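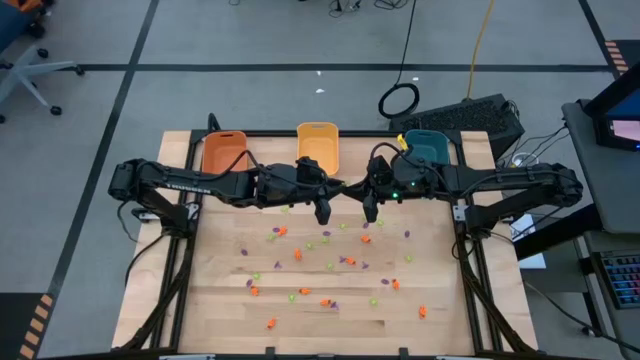 **The Akeo sorting trial** is a bench test used to compare two-finger grippers on small, light parts. It was drawn up by Hjalti Blöndal, who wanted a task dull enough that the gripper would have to supply all the drama. Colored plastic pieces are scattered on a table and a pair of arms puts them into baskets by color. Scoring is by pieces placed, with drops recorded in a separate column that has always been the more popular read.

## Procedure

Each gripper gets 8 runs, and a run ends after 275 seconds whether or not anyone is proud of it. Both arms share the table, so the controller must also keep them from meeting in the middle. Purple pieces go in the middle basket and green ones in the orange basket, a mismatch Blöndal has declined to fix.

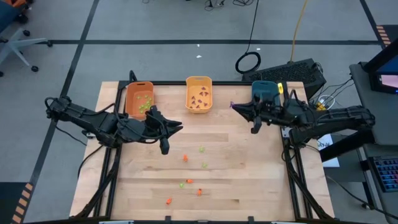 ## Grippers compared

The November round covered the Vitik, a plain parallel-jaw unit, and the Oksanen, which has softer pads and a higher opinion of itself. The Oksanen dropped fewer pieces. The Vitik took about 60 percent as long to close and was easier to repair, a quality it was given several chances to demonstrate. 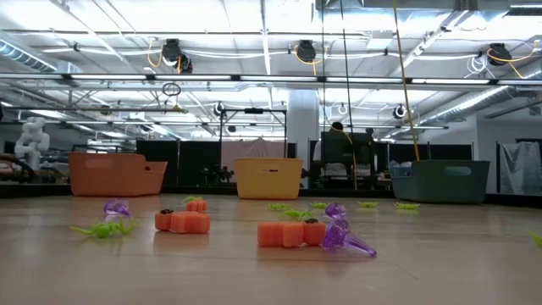 ## Cameras

A fixed camera by the baskets settles arguments over what landed where. It is little help with the grasp itself.
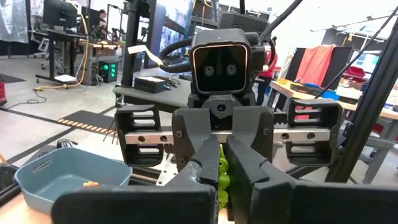

Wrist cameras were added to the trial in version 6, along with the Bundar controller, which handles their timing. Their main use is judging how a piece sits between the fingers. A green piece pinched upright in a narrow gap counts as a clean grasp, while one held at a slant is marked down even if it reaches its basket. The rule remains unpopular with users of the Vitik.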